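Speaker notes - Getting Team Laundry Under Control
Jomar Pangilinan, Herlow club managers' evening, 5 Jun 2023

Opening
Say hello, thank Pulberg for the hall. Keep this under a minute.
I have looked after kit at Herlow through good years and bad ones. Last season we put 2,729 pieces through the wash, and 317 of those went through a second time. Most of the repeats were red dye on white panels. Pause here and let people groan.

Where it goes wrong
Shirts come off inside out and go into a bag in a ball. By December the bags had stopped coming back to us on game night at all. Tell the Sebastian away game story - two bags left on the bus, found after the weekend. Don't name the driver.

Next slide. Leave it up while I talk through the sort.
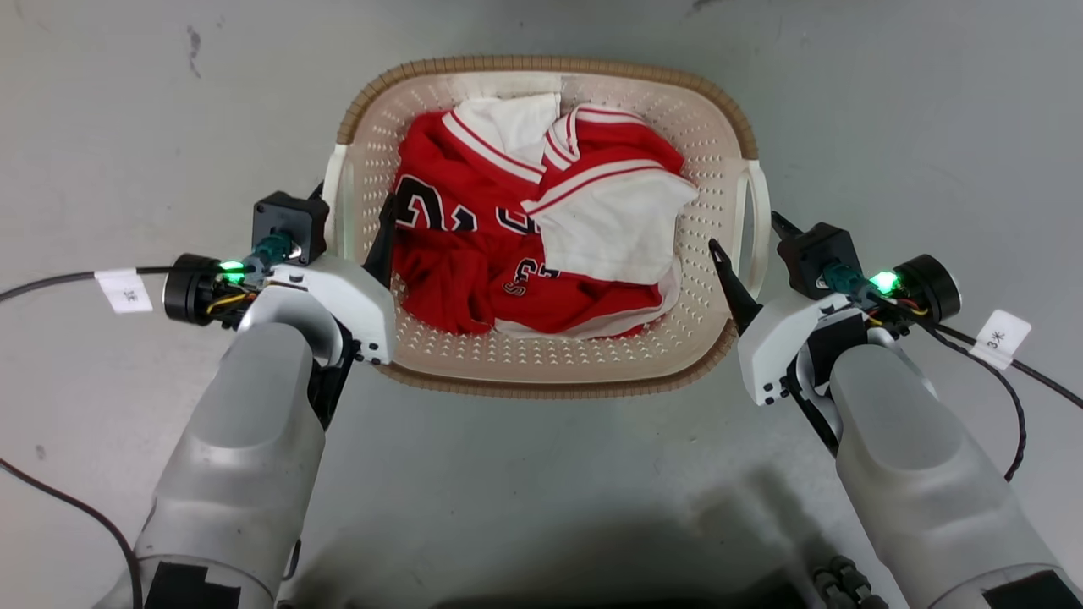
SORTING
Red and white in one basket, big numerals on the front, folded over any old way. Ask the room who has one like it at home. Wait for hands.
Points to make:
Open each shirt out flat before it goes anywhere near the machine.
Turn it inside out so the numbers don't rub.
Check the collar and the white panels for mud first. Treat those by hand.
Anything new and red gets washed alone, cold, twice.
A basket with holes in the sides is better than a bag. Air gets in.

Drying
No high heat on printed numbers. Hang by the hem - a collar stretches if you hang from it. Mention the racks at Pralinberg, they said we can go and look.

Questions
Someone will ask about bleach. The answer is no.
Handout is on the table by the door. Sign-up sheet for the shared wash schedule goes around now, collect it before the break.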